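Talen Refillable Colour Palette – User Guide
Section 3: Preparing, filling and cleaning the palette

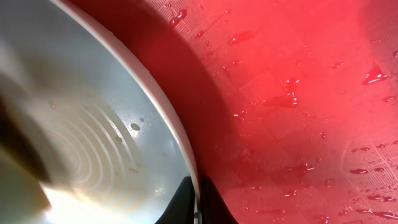
3.1 Before first use

The Talen palette is supplied empty, with a magnetic base, a mirror and a removable brush tray. It accepts round Clumora pans in the standard size. Pans from other ranges may be used if the underside is steel; aluminium pans will require the adhesive metal discs supplied in the accessory envelope.

1. Remove the protective film from the mirror, starting at the corner tab.
2. Lift out the brush tray by pressing the thumb notch and raising the opposite side.
3. Wipe the magnetic base with a dry, lint-free cloth.
4. Check that the hinge opens fully and that the clasp closes without force.

Note: Palettes purchased before May have a push-button clasp in place of the sliding clasp. The steps in this section apply to both versions.

3.2 Fitting colour pans

1. Place the palette on a flat surface and open the lid fully.
2. Hold each pan by its outer edge. Do not touch the pressed powder.
3. Lower the pan on to the base at a slight angle and let the magnet draw it into place.
4. Leave a small gap between pans so that they can be lifted out again.
5. Close the lid slowly. If it does not meet the base, a pan is sitting on top of another or a metal disc has been fitted twice.

Caution: Cream and gel products must be placed in the lidded wells on the left-hand side. Oils from these products will mark pressed powders and cannot be removed from them.

3.3 Fitting an adhesive metal disc

1. Clean the underside of the pan and allow it to dry.
2. Peel the backing from one disc and press it to the centre of the pan for 20 seconds.
3. Leave the pan face up for 7 minutes before placing it in the palette.

Additional discs may be ordered from Jaidee service counters under the accessory name Kemitby Disc Set.

3.4 Cleaning the base and brush tray

The base should be cleaned whenever colours are changed, and the brush tray at least once a week if in daily use.

1. Remove all pans and set them aside, face up.
2. Add a few drops of mild liquid soap to 500 ml of lukewarm water.
3. Dampen a soft cloth, wring it out well and wipe the base and the inside of the lid.
4. Wash the brush tray by hand in the same solution, then rinse under the tap.
5. Dry all parts with a clean towel and leave the palette open overnight before refitting the pans.

Caution: Do not immerse the base. Water behind the mirror will damage the silvering – this is not covered by the guarantee. Do not use acetone, nail varnish remover or surgical spirit on any part of the case.

3.5 Storage and travel

Keep the palette closed and away from direct sunlight and radiators. When travelling, place the foam sheet over the pans before closing the lid. The magnets are weak, but the palette should be kept apart from bank cards and hotel key cards.

For replacement mirrors and hinges, see Section 7.

Text approved by Amparo Urquijo, Product Documentation. Revised Apr 7, 2022.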